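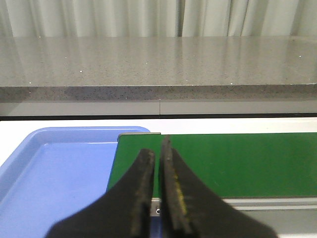

I promised to write about the controller comparison when it was finished, and now it is nearly finished, so I write.

For those who did not read my notes from August: I have one small arm, one two-finger gripper, and two controllers that I wanted to compare. The first is the Gidura, which came together with the arm. The second is the Belkadi, which I bought separately and which cost me more than I like to admit. The task is the same for both. The arm must pick a small part from the green belt and put it into the blue tray.

I made 200 picks with each controller, with the same fingers and the same belt speed. The Gidura missed 32 of them. The Belkadi missed 12. On paper this is a clear result, but I want to be careful. Most of the Gidura misses were in the first 60 picks, before I found that its closing delay was set too long. After I changed this value, the two controllers were much closer to each other than I expected.

What I prefer in the Belkadi is the way it stops. The Gidura makes a small shake at the end of each move, and in the wrist camera this is easy to notice. The Belkadi has a longer start-up, and its menus are translated badly (I should not complain about translations, I know). 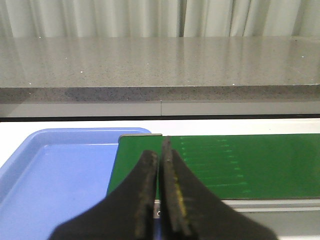 Wrist camera view, fingers over the corner of the belt, tray on the left.

The fingers need a few words too. They are the old pair, and the right one has a yellow streak on its inner side. I have a newer pair from Fliltutus in the drawer, with a softer pad, but I did not want to change two things in one test. The narrow tip is good for small parts near the end of the belt. For round parts I am less sure, they like to turn when the fingers close.

Next I will repeat the same picks with the Fliltutus fingers, on the Belkadi only. If somebody has used them with a moving belt, please write me which closing force you set. The manual gives only one value and it seems to me very high.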